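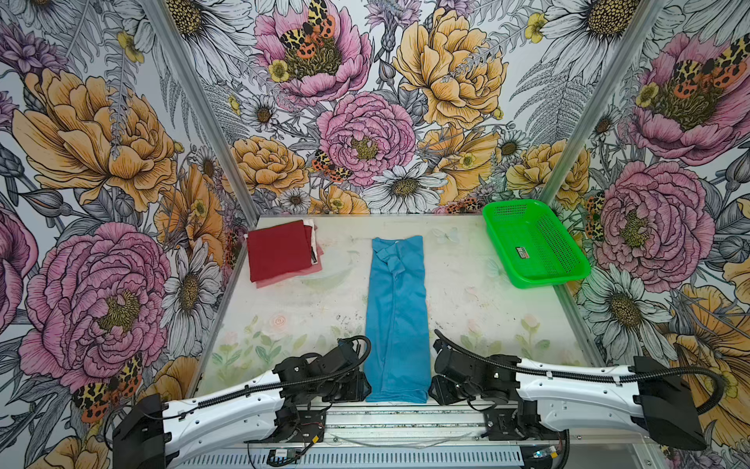

Melov to add gas storage at Estenine ahead of winter

Energy supplier Melov plans to expand its natural gas storage at the Estenine site, with the first new capacity due to be available to customers in September.

The company said it will bring two unused caverns back into service and replace the compressors that serve the older part of the site. The work will raise Estenine's working capacity to 400 million cubic meters, up from 195 million cubic meters now.

Chief executive Tiina Lindqvist said demand for storage had grown among industrial buyers who want to fix more of their winter supply in advance.

"Our customers used to buy month to month and take what the market gave them," Lindqvist said. "Many are now asking us for storage contracts of three years, and we have had to turn some of them down for lack of space."

Melov will offer the new capacity in two rounds. The first is open to existing customers, who have until the end of June to submit bids. Whatever is left will go to a public auction run through the company's trading desk in Clondcombe.

Contracts will run for one or three years. Melov has not published a reserve price for the auction, but said injection and withdrawal fees at Estenine will stay at their current level through the first storage year.

The project is being carried out with engineering contractor Pan, which also handled the last round of well maintenance at the site. Pan's project manager, Torquil Rennie, said drilling crews had finished pressure tests on both caverns and that the compressors had been ordered.

"The caverns held up well in testing," Rennie said. "The longest wait is for the compressor units, and those are due on site in July."

Parts of the Estenine site will be shut down for seven weeks during the changeover. Melov said customers with gas already in storage will be able to withdraw it in that time, though injections will be limited. A schedule of daily limits will be sent to account holders before the shutdown starts.

Lauri Seppälä, who heads gas purchasing for a group of paper and board mills supplied by Melov, said his group would bid in the first round.

"It depends on the price, of course," he said. "Summer gas has been cheap enough that it makes sense to put some away, if the storage fee doesn't eat up the difference."

Melov bought Estenine from its previous owner as part of a larger package of pipeline and storage assets. The two caverns were closed before the sale and have been kept under brine.

The company is also looking at a further expansion on the north side of the site. Lindqvist said a decision on that would depend on the results of the auction, and that no permit application had been filed.

Impi Kemppainen, head of operations at Estenine, will oversee the restart. The site expects to hire additional control room staff over the summer, and openings will be listed on Melov's website.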